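Two Moka Pots and a Lot of Coffee: My Day at the Clundia Open Lab

I almost skipped this one. The train was early, my bag was heavy, and the last robotics open day I went to in February was mostly slides and a very long lunch line. But a friend had been bugging me to see what Gyu-bin Yoo's group at Clundia was doing with simulated two-handed manipulation, so off I went, and I'm so glad I did!

Check-in was painless (sticker, tote bag, surprisingly good cookies) and then we got split into groups. Mine had 16 people in it, mostly students plus a couple of folks from Tetport who asked all the hard questions. We squeezed into the demo room, where Ro-un Jang had the simulator up on a big screen and started right in with the task her group calls Cha. It's a stove task: pick up a moka pot, set it on the burner, then do the same with the second one.

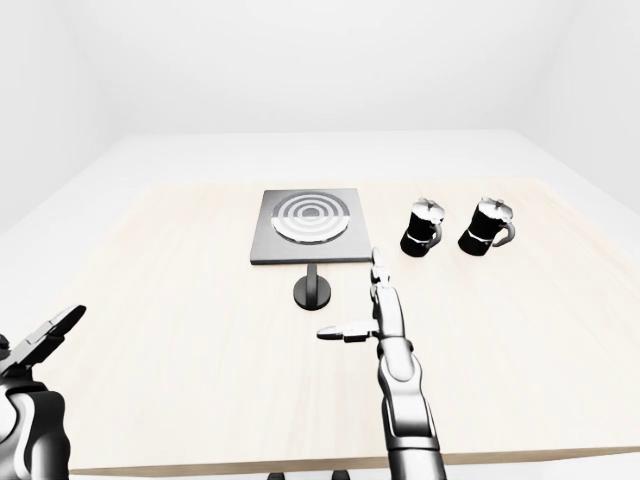

The Cha task in the simulator, with the hot plate and both moka pots on the table.

What got me is how hard this is for a policy with two humanlike hands. With a simple pinch gripper you have one thing to decide, open or close. With fingers you have joints all over the place, and a moka pot is a nasty shape for them, with that narrow waist and a handle sticking out on one side. Ro-un said the early versions loved to grab by the lid. I would too, probably, and I've owned one of these pots for years.

So the group's idea (the paper calls the method Bultunix, and yes, somebody asked, and no, she wouldn't say where the name comes from) is to start from a small batch of human demonstrations and grow it inside the simulator. They recorded 200 by teleoperation. Each one gets chopped into short pieces tied to an object, so there's a "reach for this pot" piece and a "bring it over the burner" piece, and then the pieces get moved around and stitched back together for new layouts. Anything that fails the success check at the end gets tossed. 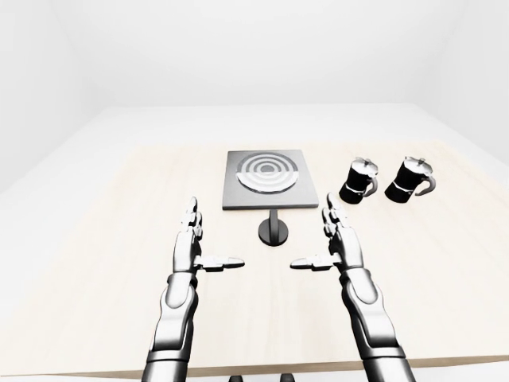
After all that stitching they end up with 1,000 successful runs to train on, and that was where the Tetport people perked up. Aren't those all just the same demos wearing a different hat? Ro-un clearly gets this one a lot. Her answer was that the layouts matter more than the motions, up to a point, and she had a plot of the success rate climbing as the generated set grew and then going flat. She didn't hide the flat part, which I liked. She thinks the second pot is what holds it back, because by then the first one is taking up space on the burner and the approach has to change.

We spent ages on that! Somebody behind me wondered if you could train the two placements separately, and she said they'd tried it with 2 policies and a switch between them, and the switch was the part that broke. The hands would finish the first placement in some odd posture that the second policy had never started from. Now it's one policy for the whole thing.
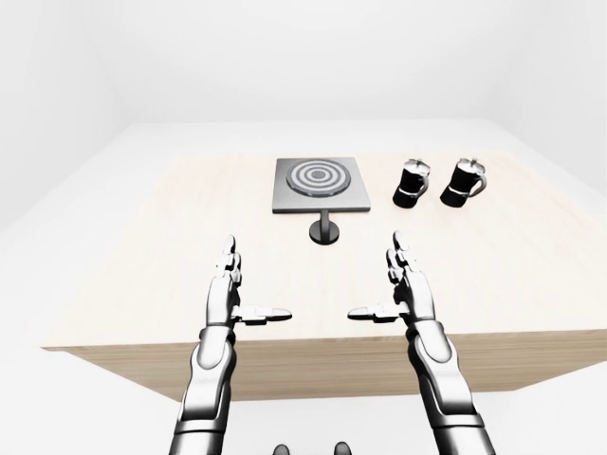
I asked about the cameras, which is my own hobby horse. The policy gets pictures plus the joint positions, and they've been moving the viewpoint between runs to see how much it cares. A lot, apparently. A little tilt is fine, but a lower view makes depth near the burner much harder to judge, and the pot comes down on the rim. She's thinking of mixing viewpoints in training next, though rendering everything again is slow and they share the machines with two other groups. (Big sympathetic groan from every grad student in the room.)

Gyu-bin popped in near the end and talked a bit about moving to real hardware. No promises, no date. He's more worried about contact than about looks, meaning how the fingers press on something slick and faceted.

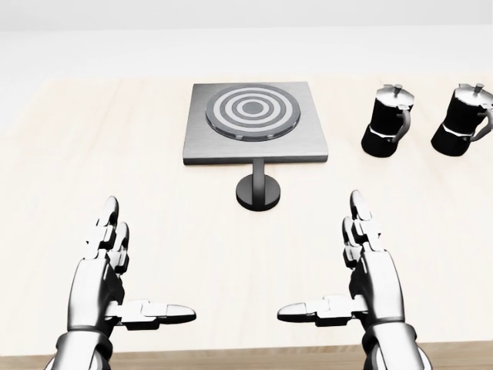

Getting There and Other Practical Stuff

The building is a short walk from the station, but use the side entrance, the front one was locked. Coffee was in the lobby, from a machine, and I did point out the missed opportunity. If you go to the next one, sign up for the small-group sessions as soon as they open and grab a seat on the left, where the projector fan isn't blowing on you. Bring questions too! Ro-un stayed well past her slot, and I nearly missed my train home writing down her reading list.

Recent posts
Packing light for a two-day robotics meetup
What I learned from a very long lunch line
My moka pot, a love story
Teleoperation gloves I have tried and returned

Contact | About this blog | Posted April 12, 2020 | All rights reserved | Back to top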